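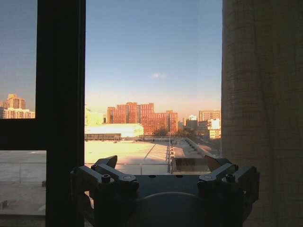 I spent the first Saturday of my vacation on somebody else's chores, and I'd do it again! Brikcombe Homes Lab opens its doors twice a year, you sign up online, and they let you stand around in a full-size apartment while robots try to do the stuff you've been putting off at home. I got the last slot of the day, when the sun was down low over the rooftops and the brick high-rises had gone orange, and the job on the board was curtains. One beige curtain, one gripper, one big window. I do this every evening with a coffee in my other hand, so I figured it would be over before I found a good place to stand.

Nope. It took 216 seconds from "go" to the moment the operator was happy, and I know because they had a timer up on the wall (a bit cruel, I thought). Most of that was the arm thinking. It would creep up, stop, back off an inch and creep up again, like me trying to parallel park.

The woman next to me had driven in from Horgan and works in a hotel laundry, so she asked all the good questions. Why not put a motor on the rail? Fair point, and the guide didn't dodge it. A motor does the one curtain. They want an arm that can do the curtain, then the dishes, then pick the socks up, with nobody bolting anything to your walls. She wasn't sold. I kind of was, until I asked what happens with a heavier curtain, and he said they'd switched to a heavier one in the spring and had to run 1,000 more practice grabs.

What I'd never thought about is how annoying cloth is. A mug stays mug-shaped. Fabric folds any way it likes, and there's no handle, so the fingers have to close on a bit of it and hang on. When you see them with one narrow pleat pinched tight and the rest of the curtain just hanging there, it looks a lot like how I'd do it, only with much blockier fingers.

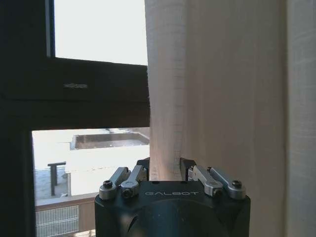
The other rooms, and getting there

The kitchen was a letdown. They had a machine called Zakia wiping a counter, and it wiped the same clean stretch over and over and left the crumbs by the toaster alone. The shop-floor corner was better: shelf stocking, 7 cans in a row, all labels facing out. My first job was in a grocery store and I never once got them that straight.

So could one of these do my place yet? I'd trust it with the cans. Curtains, maybe, if I wasn't in a hurry. Counters, no way.

Practical bits: it's free, the Flaltmont bus stops 2 blocks away, and the next open day is in September. Wear comfy shoes, there's hardly anywhere to sit.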